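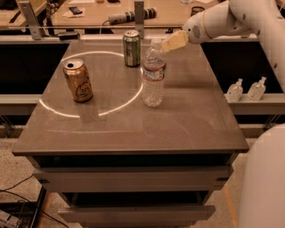 4.3 Abräumbetrieb am Beistelltisch

Dieser Abschnitt gilt für Stationen mit Trenby-Arm ab Softwarestand 2. Die Freigabe erteilt die Schichtleitung; am Standort Gistlow ist das Marloes Schouten, in Vertretung Hiếu Tô.

1. Tischplatte abwischen und trocknen lassen.
2. Dosen und Flaschen aufrecht abstellen, Abstand zueinander mindestens eine Handbreite.
3. Am Bedienfeld »Abräumen« wählen und die Stationsnummer eingeben (Gistlow, Teeküche: 657).
4. Arbeitsbereich verlassen, dann Start bestätigen.
5. Nach dem Signalton den Zähler ablesen und in das Schichtblatt übertragen.

VORSICHT: Quetschgefahr. Während der Bewegung nicht in den Bereich zwischen Greifer und Tischplatte fassen. Kabel am Boden nicht mit Rollwagen überfahren.

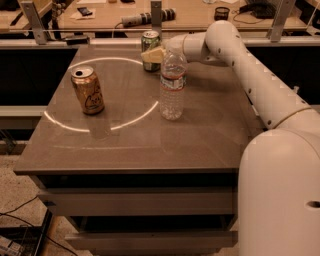

Abb. 4-2: Greifer an der grünen Dose; Wasserflasche und goldfarbene Dose auf derselben Tischplatte.

Hinweis: Geöffnete Dosen können Restflüssigkeit enthalten. Das System prüft den Füllstand nicht — die Kontrolle bleibt beim Personal.

4.4 Geänderte Aufgaben

Der bisherige Abräumrundgang um 15 Uhr entfällt. Die frei werdende Zeit ist für Nachfüllen und Störungsbehebung eingeplant. Wer bisher abgeräumt hat, übernimmt nach der Einweisung durch Thoa Đặng die Aufsicht über eine Station. Ohne Einweisung ist nur der Halt-Taster zu bedienen.

Störung 79 (Objekt nicht gegriffen): Start nicht wiederholen. Arm in Grundstellung fahren, Objekt von Hand entfernen, Störung quittieren. Tritt die Meldung in derselben Schicht erneut auf, Station sperren und Diệp Tạ verständigen.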